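Small Goods, Small Money: Pricing Things You Made Yourself
Handout for Session 3
Musen Evening Courses, Selling What You Make

Bring this with you next time, along with a calculator and whatever you are hoping to sell. The calculator on your phone is fine. The feeling in your gut is not a calculator, though several people last term tried to submit it as one.

Where we left off

Last session was on materials. If you did the homework, you now have a list of everything that goes into one finished item, including the thread, the glue, the tag, the bag, and the piece you cut wrong and threw behind the couch. Waste counts. If you buy a yard of fabric and use most of it, you paid for the whole yard, and the store will not be taking back the rest out of sympathy.

A few of you asked whether to include materials you already had at home. Yes. You will run out of them eventually, and at that point the item you have been selling for next to nothing will start costing you real money. Price it as though you bought the stuff this morning.

The four costs

Every handmade item carries four costs, whether or not you write them down.

Materials. See above.

Labor. Your time, at a rate you would not be embarrassed to offer a teenager.

Overhead. Table fees, gas, the card reader, printer ink, the online listing. These attach to no item in particular, so people like to pretend they attach to none of them.

Selling cost. The cut somebody takes when the thing sells. A shop that takes goods on consignment will keep a share. So will most websites. Read the terms before you print your tags. Reading them afterward is also educational.

Profit is what remains after all four. It is a separate thing from your wages. If you pay yourself for your time and nothing is left over, you have a job. That may be fine, but you should know which one you have.

A worked case

We'll use something very small, since small goods are where the arithmetic gets people.

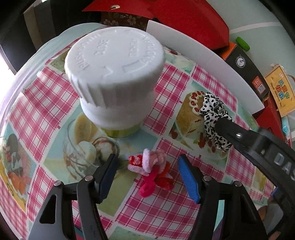 Pipe-cleaner figure in pinks and red.

Suppose an item of that general size takes $2 of materials once you include the tag and the bag. Suppose you are quick and can make one for $3 of labor. Now you take a table at the Tomum craft market. The table is $20. You expect to sell 20 items, so each one carries a dollar of the table.

Materials, labor and table together come to six dollars. You have not made a cent of profit yet, and you still have to drive there.

Now picture the customer. The customer picks up the item, turns it over, says "how sweet," and has in mind a price well under your cost. The customer isn't being rude. The customer has been in a dollar store recently and you haven't mentioned the table fee.

There are a few honest ways out of this, and one popular dishonest one.

You can make it faster. Batch the work: cut everything, then twist or sew everything, then tag everything. Most people who time themselves find that getting the supplies out and putting them away takes a good chunk of the session. Do it once for a whole batch and each item gets cheaper.

You can sell it in company. A single tiny object looks like a thing that fell out of a bag. A set in a box looks like a gift, and people have a different part of the wallet for gifts. The box costs something too, so go back and add it.

You can put it next to something bigger. The small item then becomes the thing people add on at the end, and the table fee is being carried mostly by the bigger goods.

You can stop making it. This option is underused. If you love making it, make it for your niece.

The popular dishonest way out is to leave your labor off the sheet and say you do it for fun. You may well. But the next table over belongs to someone paying rent with it, and you have just set the price for both of you.

Charm prices and round prices

Stores like prices that end in ninety-nine. At a folding table they mostly mean that you need a jar of pennies. Round prices are quicker, and they look like you decided on them. If you are selling online through Burodeo or anywhere like it, the buyer never handles change and you can do as you please, but please do the same thing across the whole page. A row of prices in four different styles looks like four people had an argument.

Do not write "OBO" on anything you made by hand.

What the table says about the price

People decide what something ought to cost before they find the tag. They go by what's around it. Good lighting helps, and so does some empty space, and a tag that has not been crossed out and rewritten. None of this changes your costs by much, which makes it the cheapest raise you will ever get.

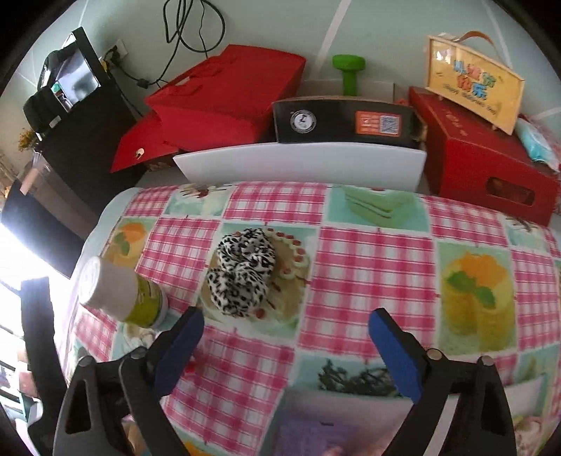
Table covers are the place where most beginners lose the argument. A printed cover is cheerful and wipes clean, and it is already in the kitchen drawer, so it comes to the market. Then it competes with the goods. Take a leopard-print scrunchie, black spots on white, and put it down on a plastic cloth of pink gingham squares and dessert pictures, right on top of a printed cake with little red dots around the rim. It is a perfectly good scrunchie, and your eye goes to the cake. Busy goods want a plain surface. Plain goods can stand a bit more going on beneath them, though a bedsheet in one dull color has yet to ruin anybody's sales. If you don't want to buy cloth, ask at Najjar's remnant bin, which is in the basement and is priced by someone who would clearly like it to be empty.

Try the squint test. Stand where a customer would stand, half close your eyes, and see what is left. If what's left is the tablecloth, you are advertising tablecloths.

Height matters as well. Anything lying flat is seen only by the people who have already stopped. Get hair accessories up onto a bar, a rod or a bit of card. Stand figures on a box. Put the most expensive thing at eye level and near the middle, even if you think it will never sell, as it makes everything beside it look reasonable. Restaurants do this with the lobster.

Discounts

You will be asked for one. Decide beforehand, at home, while calm. A price for buying two is a discount you offered. A price for a person who sighed at you is a discount they took, and they will be back with a friend.

If you mark down at the end of the season, mark down the design and let it go. Bringing the same markdown basket to every market through December teaches your regulars to wait. They are quick learners.

Never discount below materials plus table. Under that line you are paying people to carry your work away, and for that kind of money you could mail it to them.

Raising a price

Do it between markets and do it without a speech. No sign explaining the cost of elastic. If a regular notices, say "yes, they went up," and then stop talking. The silence will feel very long to you. To the customer it is just a person standing at a table.

Homework for Session 4

Fill in a cost sheet for one item. All four costs. If any line says zero, be ready to defend it in front of the group.

Time yourself making one, start to finish, with the setup and the cleanup in. Then time a batch and divide.

Lay your goods out on whatever you intend to use as a table cover and do the squint test from a few steps back. Change one thing and do it again.

Look up the fee terms for one place you might sell, and copy out the part that you did not understand. We'll go through them together, starting with consignment, where the trouble usually is.

Blank cost sheets are in the tray by the door. Take two. The first one always has a zero in it.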